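November, continued. Collection notes, Lollau sim, wrist view.

08:50. Machine came up first time, so I assumed something was wrong and checked everything. Overnight batch is on the shared drive under Nestden, in the folder called new, next to the folder called new_new. Milovan, please. We talked about this.

Batch stopped at 717 episodes. It was supposed to run until I came in and told it to stop, but the disk quota got there before me. No half-written files at the end that I can find, and the index matches what's in the folder. I'm calling that a clean stop, with reservations.

09:30. Went through the rejects. The automatic filter threw out 17, all for the same reason: joint angles jump between one step and the next by more than the arm could manage without leaving the building. Looked at the timestamps and the jumps are all straight after a reset. So the arm is fine, and we are logging the first step before the reset has finished. Damir says he fixed this in the spring. He did fix it, in the branch that was never merged.

Put a short wait in after reset. Ugly, works. Proper fix is to have the simulator tell us when it has settled, and I have written that on the board under the other things we'll do properly.

10:45. Main question for today is the starting poses. The policy we trained on the last set does well as long as there's a block somewhere in the wrist view at the start. Give it nothing to look at and it closes the jaws on thin air, lifts the thin air carefully and puts it in the tray. Very smooth motion. Damir wanted to keep the clip for the Claltix demo.

My guess is we taught it that. In the old set every episode began with the block already in view, so closing was nearly always the right answer within a second or so. It has hardly ever been shown a view where the right answer is to keep looking. So I want a decent share of starts with nothing between the fingers and no block in sight, and the demonstration has to include the search as well as the grab.

Changed the sampler to draw starts from a wider patch, with a flag for block out of view. Rendered a handful of first steps to see what the policy will be getting.
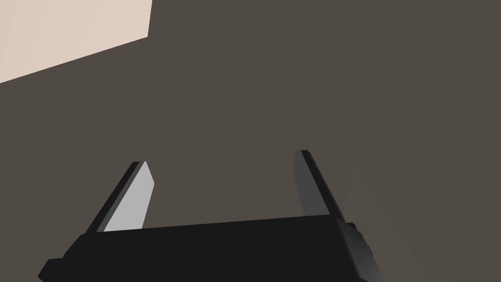

Wrist view, empty start. Jaws open, nothing on the surface in view. Pale patch top left.

Happy with the pose. Less happy with how plain it is. That taupe has no texture at all, so the only things to steer by are the edge of the pale region and a bit of soft shading. If the network is lazy, and it is, it'll learn where that edge sits and ignore the rest. Need to vary the surface colour and the lighting before the long run. Also the two finger faces come out very differently, left one bright and right one in shadow. I don't mind that, but I'd like it the other way round in a fair number of episodes so it doesn't become a landmark too.

12:10. Milovan disagrees about the colours. He thinks we should get the empty starts working on the plain surface and only then make life harder, otherwise when it fails we won't know which change did it. Annoyingly sensible. Agreed to make 2 sets: plain surface first, varied surface second, same list of start poses for both. Same seed file too. I've written the seed file name on the board, underlined, because of what happened last time.

14:20. Scripted demonstrator does not know how to search. Of course it doesn't, it gets handed the block position and goes straight there, which from the wrist looks like clairvoyance. No use to a learner that only has the camera. Wrote a simple sweep: back up, pan across, stop when the block comes into view, then carry on as before. Looks like a man hunting for his glasses. Tried it on a few starts and it overshoots on the far side, so the sweep speed came down by a third.

Side effect: episodes are now longer, around 3 times the length, mostly sweeping. If we sample steps evenly the learner will become an expert in sweeping. Will weight the approach and close steps more heavily. Weights are a guess for now, in the config with a comment saying so.

16:05. Damir asks whether the Nedeljković loader copes with longer episodes. It does not. It pads everything to a fixed length and quietly chops whatever doesn't fit, which would have removed the grasp from most of the new set. Raised the limit and made it complain loudly.

17:30. Plain set started. Quota raised, wait after reset in, loader fixed, output going to a folder with an adult name.

To do:
Merge Damir's reset branch, then take my wait out.
Swap the light direction for the varied set.
Ask Milovan what is in new_new.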